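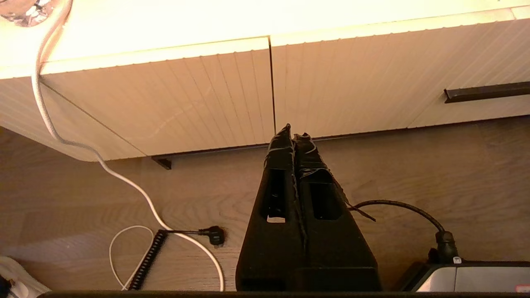
Can it do the dishes yet, yes or no, and if it's no then why am I reading a product page? A reader sent me that the day this listing went up, and fair enough. No, it can't do the dishes. It can open and close cabinet doors, put light things away on a shelf, and pick stuff up off a wood surface as long as the stuff isn't too floppy. That's the Tetell two-finger arm kit as we sell it today, and I'd much prefer you know that before you spend money with us!

I run the Zollden shop and I test everything we list, usually for longer than I planned. With the Tetell I picked one chore and stuck with it: cabinet doors with a bar handle. I've logged 359 tries since November. Long bars are the easy ones (the fingers have plenty to go at), and small round knobs are still miserable. If your kitchen is all knobs, please wait for the next version.

Cables are the other thing people write to me about. White cords, black cords, a coiled one, a power strip, the usual tangle on a counter or a desk. Can a machine tidy that up? Not this one, not in any way I'd put my name to. It'll pick up a single loose plug on a good day. Ask it to sort a pile and you'll be doing the job yourself by lunch.

What you get
Arm with two-finger gripper, black
Wrist camera, already mounted
4 spare finger pads
Bench clamp and power supply
Karagiannis door-and-drawer software, one-year license

Setup took me an evening, most of it spent on the clamp, which wants a thicker tabletop than mine. The Karagiannis software is the good part. You guide the arm through a door a few times by hand, it learns the swing, and off it goes (slowly, so slowly, bring a coffee). Different door, different height? You teach it again. I keep hoping they'll fix that one.

People ask how it compares with the Sosus. The Sosus grips harder and handles heavier doors, but it's louder and I didn't love having it near glassware. For light cabinets I'd pick the Tetell. For a shop floor with metal drawers, Sosus, easily.

Finger pads wear out, by the way. Tetell rates them for 1,000 grips and mine looked pretty sad well before that, so add a spare set to your order if you plan to run it daily.

Returns are 30 days, opened box is fine, just send back all the cables with it. Currently in stock, and orders placed before noon ship the same day.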